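Personas > Automatización > Preguntas frecuentes

Inicio | Servicios | Empleo | Contacto

¿Se suprimirán puestos en Hikeleo?
No. Los 15 empleados de preparación conservan categoría y salario.

¿Qué cambia en el turno?
Dos tareas - recogida y clasificación - pasan al brazo robótico. El personal supervisa y corrige.

¿Habrá formación?
Sí, dos módulos impartidos por Hosska antes de diciembre. 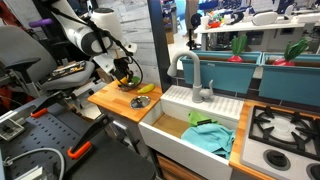

Agarre de una pieza pequeña sobre la encimera de madera.

¿Dónde se consulta?
En la extensión 188.

© Hikeleo | Contacto | Volver arriba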